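Prurko FAQ: the planner and the folding stack

What does Prurko do, in plain words?
It's the planner I wrote for two-arm folding. You give it a crease list, it hands back paths for both arms that don't collide (mostly, I'm working on it!).

How fast does it replan?
Every 50 ms on my machine. Drop it to 86 if your colour camera is hogging the USB bus.

Do I need Selomov as well?
Only for perception. It finds the blank's outline and the slots, even when the thing's sitting a bit crooked.

My arms freeze at the start of a fold, what gives?
Check you're on version 2 of the config. The old one caps paths at 400 waypoints and gives up without a peep, sorry.
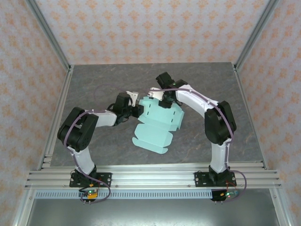
Both arms at a teal box blank, still flat.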